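Subject: Re: [makers] Handheld gripper build, jaw slop and a few questions
To: the list

On Sunday, a list member wrote:

> I've been following your notes on the handheld gripper and I'm
> thinking of making one for myself. Three things before I order any
> bearings or filament.
>
> 1. How much play do you get at the fingertips? My last linkage
> (printed pins, no bearings) had enough slop that the tips
> crossed over each other when closed hard.
>
> 2. What did you end up using for the pads? I tried a cheap foam
> and it tore after a week.
>
> 3. Is it really worth doing this by hand instead of driving an arm
> from a joystick? I have a Drastell arm sitting on the bench
> and it seems silly not to use it.
>
> Also, did you give up on the Sastelon controller? The wiki page still
> says you are using it.

Thanks for this. I'll take them in order.

1. Play at the tips

Printed pins will always be loose after a while, whatever you do with the tolerances. My first version was the same. I changed every pivot to a metal pin with a metal cap on it, and that took out most of the movement. What remained was coming from the housings, which were flexing where the arms join them. I reprinted both housings with thicker walls and put a triangular cutout near the top of each, so I can get a driver in without taking the whole front off.

If you use the files from the shared folder, print the arms flat and the housings with the round end down. I printed one housing on its side to save time and it split along the layers the first time I dropped the tool. Ream the pivot holes by hand afterwards. Don't drill them, as the drill grabs and you end up with an oval.

The two fingers need to move together. If one leads the other, you push the cloth sideways before you have hold of it. Set them with the jaws closed on a piece of card and only then tighten the pivots.

2. Pads

I had the same trouble with foam. The current pads are a blue printed part in flexible filament, fixed to a rigid backing. They are flat, with no pattern. I tried ridges and they caught on anything knitted and pulled loops out, which did not go down well when I borrowed a scarf to test with. Flat pads slip a little more, but you can make up for that by taking a slightly bigger pinch.

Wipe them before each session. Lint builds up quickly and after that they won't hold anything thin.

3. Handheld or driven arm

I did start with an arm. The difficulty with a joystick is that folding a jumper takes minutes, you get bored, and the movements come out in a way that no person would do them. With the tool in your hand you just do the job. You also feel when the cloth is snagging, and you can't get that from a joystick at any price I can afford.

The arm comes in later, when you have something to play back. I would keep your Drastell for that and make the jaws the same on both, pads included. I didn't do this at first. The arm had narrower pads than the hand tool and it missed corners that I had picked up easily by hand.

On the number of recordings, I have 1,014 so far, all clothes and tea towels. I would like to get to 3,000 by the end of November, but that depends on evenings. A session of 25 is as much as my wrist will put up with. The tool is front-heavy and I haven't found a good answer to that yet.

The Sastelon controller

Yes, I have stopped using it. It worked, but it dropped its connection whenever the laptop went to sleep and I lost a whole evening to that. I moved to the Vik board, which writes to a card and doesn't care what the laptop is doing. I'll correct the wiki page when I next log in. The wiring is the same apart from the encoder plug, which is the other way round – check it before you power up.

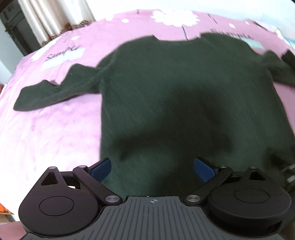

For knitwear I start with the sleeves. Lay the jumper out with the arms to the sides, take the cuff, bring it across the body, and let go low down so the jaws don't drag it back. Then the other one, then fold from the bottom up. If the neck is bunched I leave it as it is. A robot that has only seen perfectly flat jumpers will be no use in a bedroom.

Dark wool is harder than I expected. The shadow of the tool and the folds in the cloth come out much the same, and my tracking script lost the edge in 29 of the recordings before I changed the lighting. A lamp bounced off the ceiling was better than one pointed at the bed. Patterned bedding has been fine so far, and I'd sooner have it in there than do everything on a plain sheet.

Grulska have the bearings back in stock in the small size, if you want to order at the same time as me and split the postage. I need another set for the spare tool. Let me know off-list by the end of the week.

Has anyone tried moving the grip further forward to sort out the balance? I have a drawing for it but I don't want to reprint the centre plate if someone already knows it won't work.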